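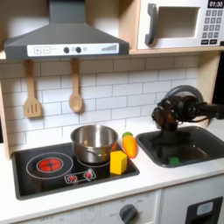

*Play kitchen, toddler corner: range hood, cooktop and sink.*

# Skimton Toy and Tool Library: Minutes of the February Members' Meeting

Held in the reading room, Stovbridge branch. Started 6:30 p.m. The chair, the secretary, the branch manager and the lending desk lead were present, with members in the remaining seats. Apologies from the web editor.

## 1. Minutes of the last meeting

Approved with one change. Under item 4, "late fees dropped" should read "late fees dropped for toys only." Late fees on tools stay as they are.

## 2. Lending figures

The lending desk lead reported 821 loans for the last quarter. Tools made up more than half. 148 loans were renewed at least once, mostly carpet cleaners and the larger ladders. A member asked if renewals are counted as new loans. They are not.

41 items are overdue by more than a month. The desk has sent two reminders for each. Agreed that a third reminder will go out by mail, and that after that the deposit is kept. One member voted against and asked for this to be noted. The objection was that people who move away often don't get the mail.

## 3. Move of the tool shelves

The Tramanen shelving has been delivered and is in the back hall. Two uprights were the wrong length. The supplier will swap them but wants the old ones returned first. The branch manager will arrange this.

Once the shelves are up, power tools go on the lower levels and hand tools above. Garden tools stay in the shed until April. The question of a lock for the shed was raised again and put off until there is a price.

## 4. Toddler corner

The play kitchen stays in the toddler corner and is not for loan. Several families have asked to borrow it for parties. It is too big for most cars and takes too long to put back together. The catalog entry will be changed to "in-house use only."

Small parts from the puzzle sets keep ending up in the wrong boxes. The desk will put a number on the bottom of each piece when sets come back incomplete. It was suggested to do all the sets at once over a weekend. There was not enough interest.

Opening hours for the corner will match the desk hours from next month. Parents have been arriving at 9:00 a.m. and finding the lights off.

- Toy blocks are to be sorted by color when they are put away.

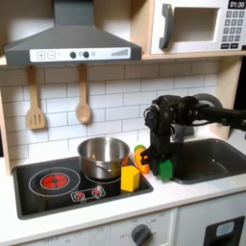 ## 5. Deposits

The deposit on power tools is now $90. A member proposed a lower rate for people who have belonged for more than a year. Discussion went on for some time. Points made:

- Long-time members return things on time more often, but they also borrow the most expensive items.
- Two rates would mean changing the paper form and the desk software.
- Some people pay in cash and the desk has to hold it.

Proposal put to a vote and failed. It can come back in the fall if somebody writes out how the form would look.

## 6. Repair evening

The Brøndum repair group has offered to run one evening a month in the reading room. They would bring their own test equipment and need four tables and the outlets along the window wall. The branch manager has to check the insurance before anything is announced. Lamps, toasters and sewing machines would be accepted. Microwaves and televisions would not.

Agreed in principle for a trial of three evenings.

## 7. Other business

The sign by the parking lot still shows the old phone number. The secretary will order a new one.

The tile saw is missing its water tray. Anyone who has it should bring it to the desk.

A request for a second pressure washer was added to the wish list.

Meeting closed at 8:10 p.m. Next meeting in May, same room.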